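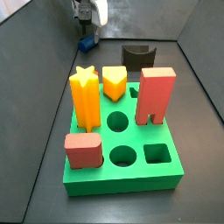 Cutting your own soap out of a loaf is fun, but what I really wanted was shaped soap, the kind my kids fight over at the sink. Melt-and-pour is the easiest way to get there, and you can do a whole batch before lunch. For shapes, think chunky. A fat star like the tall yellow one in that green foam board is just what you're after, because skinny points snap off the minute you try to unmold them (ask me how many I've lost!). My friend Nathalie Lavoie pours hers in silicone star molds and they come out gorgeous.

What you need: 400 grams of clear or white melt-and-pour base, a silicone mold, a glass measuring jug, soap colorant, fragrance made for skin, and a little spray bottle of rubbing alcohol. I get my base from Cavilar, but any craft store brand will do.

Chop the base into cubes, nice and small, and put them in the jug. Microwave in short bursts, stirring in between, and stop while there are still a few lumps left. They'll melt on their own as you stir. If it boils, it goes rubbery and sweats later, and you'll be annoyed with yourself.

Now split it up if you want more than one color. I pour off 100 grams into a paper cup for the accent color and keep the rest plain. Add colorant a drop at a time. Bright yellow needs hardly any!

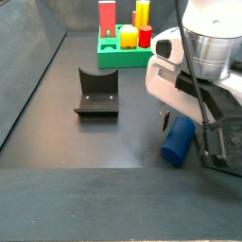 Fragrance goes in last, once the base has cooled a bit but still pours easily. Check the bottle for how much you can safely use, they're all different. Stir slowly so you don't whip in bubbles, then pour, and spritz the top with alcohol right away to pop the ones that sneak in.

For two layers, wait until the first has a firm skin, spritz it again, and pour the second one on gently. Skip that second spritz and the layers slide apart in the shower.

Leave everything on the counter for at least 2 hours. I know the freezer is tempting, but it makes the soap sticky. Pull the sides of the mold away first, then push up from the bottom with your thumbs. Wrap the bars in plastic wrap the same day, especially if it's August and your kitchen is as muggy as mine.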